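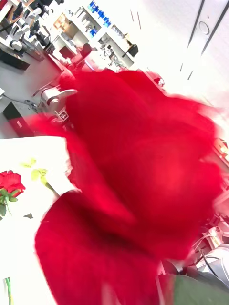 A red rose in bloom.

Self-registration in the Skerum car trade

Self-registration is the practice by which a car dealer registers a new vehicle in its own name before a customer has been found for it. In Skerum the practice is legal, and has been for as long as the district has published monthly registration figures. It is also known as pre-registration, own-name registration or, among sales staff, "plating up". The car is counted as sold on the day it is registered, whether or not it leaves the forecourt.

Dealers usually give three uses for such cars: demonstration, courtesy loans and staff transport. All three exist. How far they account for the number of cars involved is disputed, and the trade has never published a breakdown that would settle it.

Mechanism

A manufacturer sets a dealer a volume target, normally by the quarter, and pays a bonus on every car if the target is met. A dealer a few cars short near the deadline may lose more in bonus than it would by registering those cars itself and selling them later at a discount. The cars are then offered as "nearly new" or "delivery mileage". Buyers pay less than list price but appear on the documents as the second keeper, and part of the warranty has often run before they first drive the car.

Supporters describe this as a discount by another name. That is partly true, though an ordinary discount doesn't alter the monthly sales figures and this one does.

The June figures

The best-known case concerns the Sasa, a small hatchback. In June, 1,823 new cars were registered in Skerum, and the trade press called it a recovery. Of these, 763 were Sasas, making it the district's best-selling model by a wide margin.

Zetonance, a firm that sells market data to lenders, later compared the June register with keeper changes over the following months. It reported that 407 of the Sasas had first been registered to dealers. Private demand, by this reading, had hardly moved. The firm's method has its own weak points. It cannot tell a real demonstrator from a car registered to hit a target, and it has a commercial interest in persuading lenders that the official figures need to be checked by somebody - preferably by Zetonance.
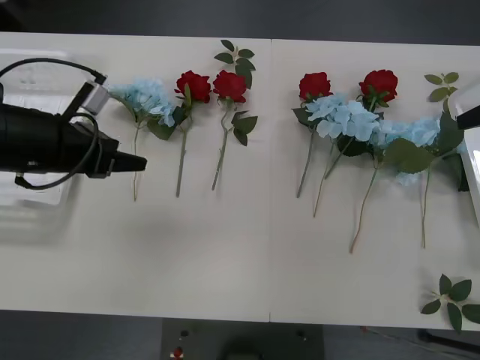

Palaniappan, the largest dealer group in the district, replied that its own-name registrations reflected a model launch, when every branch needs cars for test drives, and that "a dealer who cannot put a customer behind the wheel will not sell anything". It added that the cars had all found buyers in the end. The group did not say how many of them it had used for test drives, or at what price they were sold on.

The launch explanation would carry more weight if the registrations had been spread over the month. Most were entered on the last Monday, a large share of them after 4 p.m. Launch demonstrators are normally wanted at the start.

Effects on buyers

Self-registered cars can be good value, and consumer guides have often recommended them. The guides tend to compare the asking price with the list price, which few people pay. Set against the price a patient buyer could get on an unregistered car, the saving is smaller and sometimes disappears. There is also the matter of choice: the colour, engine and trim were picked to suit a target, so the stock leans towards whatever the factory had most of.

Resale values are affected as well. When many nearly new cars reach the market together, people who bought the same model at full price find theirs worth less. Finance companies that had guaranteed a future value carry some of the loss, and are generally assumed to recover it through higher monthly payments, though firm evidence for this in Skerum is thin.

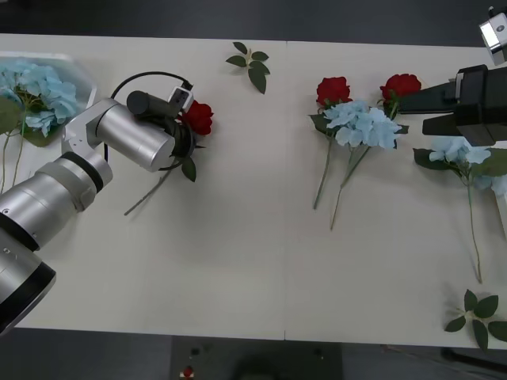 Rules on how a self-registered car may be advertised are loose. A dealer must not call it new, but may call it "as new", "unused" or "zero-owner", and the last of these has been challenged more than once without a clear ruling. Critics say the wording lets one kind of car be taken for another. The artificial flowers and leaves scattered across the long white table could be sold quite fairly as flowers, so long as the buyer was told which sort they were; the complaint about "zero-owner" cars is that the telling is left to the small print. Dealers answer that the registration date is on the paperwork, where any buyer can read it before signing.

Proposals for reform

Two changes have been put forward. One would have the register publish dealer registrations as a separate line each month. The other would require a dealer to keep any self-registered car for 60 days before selling it, to make last-minute registrations more costly. The second is already used by some manufacturers as a condition of bonus, with mixed results, as the cars can simply be parked until the period is up.

Neither had been adopted when the most recent figures came out. The monthly total is still issued as a single number, and newspapers still print it as a count of cars sold.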